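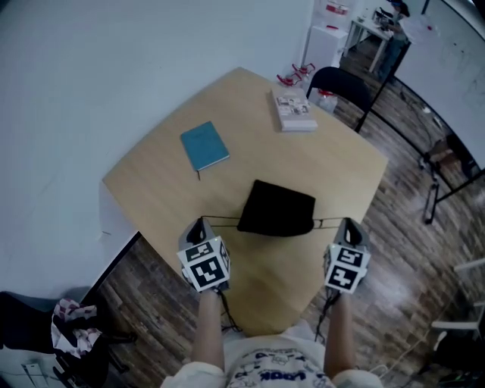

*Hand-held grippers stretch a black fabric pouch on thin strings above a table at the Stunix workspace in Pletport.*

**Stunix opens its Pletport workspace for a day of hands-on robotics**

PLETPORT, February – Stunix, which develops software for robots that handle soft household goods, opened its Pletport workspace to visitors this month for the first time. Almost 100 people came through between 10 a.m. and 4 p.m. to see how the company collects the motion data used to train its robots, and to try the equipment themselves.

Guests included customers, students from local technical programs, suppliers and residents of the Langat district, where the company moved its main workspace last year.

The center of the open day was a series of tabletop demonstrations using hand-held grippers. An operator holds one gripper in each hand and carries out an everyday task. Patterned marker cubes mounted on top of the grippers allow their positions to be tracked through each movement, and the recordings are later used to teach a two-armed robot the same task.

Visitors watched staff work with cloth pouches, hand towels and small bags, then took a turn. Handling a pouch by its strings was the exercise most people asked to repeat. Fabric folds and sags differently each time it is picked up, and thin strings are hard to grip cleanly, so the task calls for both hands to move together.

"People pick up the grippers and expect it to be like using their own fingers," said Esperanza Garrido, head of demonstrations at Stunix. "It takes a few tries. You have to slow down, watch the tips and keep the tension even on both sides. Our operators go through the same thing in their first week, and most visitors were handling a pouch reasonably well by the end of their turn."

Each turn lasted several minutes. Recordings made by visitors were played back to them on a screen and then deleted. They will not be used in training, the company said.

Stunix also gave two scheduled talks during the day. The first covered how a recorded task is checked, labeled and prepared for training. The second dealt with Kimimlow, the company's software for planning two-handed movements, which is being tested on packing and sorting jobs that involve fabric items. The current Kimimlow test set contains 80 tasks, ranging from closing a bag to turning a sleeve right side out.

Ebuka Afolabi, who leads the Kimimlow project, said the open day was planned partly in response to questions from customers.

"We get asked where the training data comes from, and it is easier to show than to explain," Afolabi said. "It comes from people sitting at ordinary tables, doing ordinary jobs with their hands. We vary the tables, the objects and the things lying nearby, so that a robot doesn't learn to work in only one spot."

Afolabi added that soft items remain among the harder problems in the field. A rigid box keeps its shape when it is lifted, he said, while a pouch or a towel may end up in a position the software has not met before. The project team expects to spend most of this year on drawstrings, zippers and other closures.

During the afternoon, visitors could speak with engineers about grippers, cabling and workstation setup. Students asked about internships and operator positions. Stunix said it plans to take on additional part-time operators in Pletport before summer. No robotics background is required, and training is provided on site.

A second open day is planned for later in the year. Group visits for schools and colleges can be arranged in the meantime, with morning sessions preferred. Visitors under 16 must come with an adult.

**About Stunix**

Stunix develops data collection methods and control software for two-armed robots working with cloth, bags and other flexible items. The company is based in the Langat district of Pletport. Its Kimimlow software is in testing with a small group of customers in packing and laundry services.

**Press contact**

Esperanza Garrido
Head of Demonstrations, Stunix
Langat, Pletport

Interviews with Esperanza Garrido and Ebuka Afolabi are available on request.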